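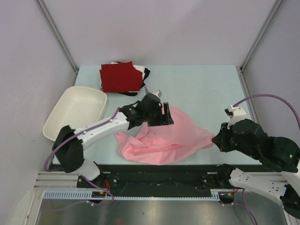 Section 2 – Folding and Stacking

Before you begin

Clear the table and wipe the top with a dry cloth. Place the bin at the left side, where it does not disturb your folding. The finished pieces go to the back left of the table, in one stack.

Folding a large or soft piece

1. Lay the piece on the front centre of the table. It does not need to be straight at this moment.

2. Find one corner and hold it by the tip. Pull it gently to the side until the cloth near this corner has no more folds.

3. Smooth the rest with a flat hand, from the middle to the outside. Bunched places at the front need more patience. Lift them a little and let them fall again.

4. Fold the piece in half, side to side. Press along the fold.

5. Fold again, this time from the bottom to the top. For a very large piece, repeat this step.

6. Carry the folded piece with two hands to the stack and put it down slowly.

Note: Some pieces have rounded edges and will never give a perfect rectangle. Make the longest side straight and accept the rest. A stepped side in the stack is not a fault.

Note: If the cloth slides away from you, move it nearer to the middle of the table before you pull.

CAUTION: Do not pull on a loose thread or an open seam. Put the piece aside for mending.

CAUTION: Dark red and black pieces can give colour when they are damp. Be sure that they are fully dry before they touch a white piece in the stack.

Finishing the stack

7. Check that the stack stands firmly. If it leans, take off the upper pieces and lay them again, turned the other way.

8. Put the stack in the bin only when all pieces are folded. Keep the bin level when you carry it.

For replacement bins of the Poltero series, please give order number 1292.

Text of this section: Despina Makris, Prirnstead. Revised in September.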